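Plurnel Shop > Table & Tidy > Sulline Table Set, Pink Check

Sulline Table Set, Pink Check
Item 166
In stock
Last updated 5 August 2025

I've wanted to sell this set for ages, and I'm so happy it's finally on the site! It's a checkered cloth for a small table, a cardboard organizer box with compartments, and a bundle of little cloths to wipe, dry and fold. You can buy the pieces separately too (scroll down), but I think they're nicest together, and you save a bit on shipping.

I should say up front that I have a weakness for pink check. My first kitchen had a pink check curtain that came with the apartment, and I cried a little when I moved out and had to leave it. So when Sulline sent me their color card in May I skipped straight past the gray and the oatmeal (sorry, gray and oatmeal people, you can still special order) and asked for the pink.

The table cloth

It's cut for small tables. Side tables, card tables, the folding one you drag out when company comes. If you have a full dining table, please measure first, because this is going to look like a napkin on it. The cloth comes in two sizes, and the bigger one has a deeper drop at the sides. I use the smaller one at home on a table by the back door, where it catches keys, mail, seed packets and the cat.

It does crease in the package. I give mine a quick iron on the wrong side while it's still a little damp and that does the trick. If you don't own an iron, hang it in the bathroom while you shower and smooth it out with your hands. 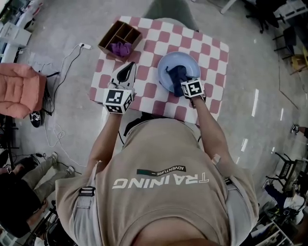 The little cloths come in mixed colors, and I can't pick them out for you, I'm afraid. Sulline bundles them before they get to me. Dark ones, purples, sometimes a green. I like the dark ones for drying plates and for coffee, for obvious reasons, and I save the purple for dusting. Wash the dark ones on their own the first couple of times! I lost a perfectly good white pillowcase learning that.

They're on the small side, so they ball up in your hand nicely and get right into the rim of a plate or the bottom of a mug. If you want a big drying towel to lay a whole rack of dishes on, look at the Herath towels on the next page over. Different thing, also lovely, more money.

The organizer box

Plain brown cardboard, divided into compartments, no printing on it. I went back and forth on carrying a cardboard one at all, and then I kept one on my own table through the spring and stopped worrying. It weighs 300 grams, you can slide it around with one finger, and if you want it prettier you can paint it or line it with wrapping paper (mine has leftover birthday paper in it). The front compartment is where my cloths go. I used to roll them up neatly. Now I just stuff them in and they look fine.

Please don't stand a wet sponge in it. It's cardboard. It will go soft on the bottom and you'll write to me, and I'll feel bad, and I still won't be able to send you a free one.

Good for

Folding practice with kids, if you've got a little one who likes a job. A coffee corner. A craft table where you need somewhere to put the scissors. Laying out a pretend tea party. I had one customer use three of the cloths over bare tables at a yard sale, and she told me the check sold more cups than she did!

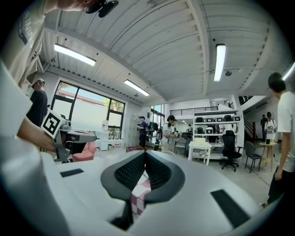
Washing and care

Table cloth: machine wash cold, gentle spin, line dry if you can. Tumble dry on low if you can't, and take it out promptly.
Small cloths: machine wash warm, darks separate. Skip the fabric softener, they stop soaking things up.
Organizer box: wipe with a dry cloth only.

Red wine I can't help you with. Berry juice came out of mine with dish soap and cold water, left overnight.

What you get

1 table cloth, pink and white check, in the size you choose
1 cardboard organizer box, with compartments
1 bundle of small cloths, mixed colors

The plate and the furniture aren't included. I get asked about plates a lot, and I don't stock any right now, though I keep looking.

Shipping and returns

Orders go out from our Stulteritz storeroom. The box ships folded flat and you pop it up yourself, which takes a minute (fold the long sides first, then drop in the dividers, and don't force the corners). I've packed nearly 900 of these flat and the corners hold up well in the mail.

Returns are fine on anything unwashed. If the pieces are still in the package I'll refund you in full, and if you only want to send back the cloth because the size is wrong, write to me first and I'll set up a swap.

Add to cart
Add table cloth only
Add organizer box only
Ask me about this item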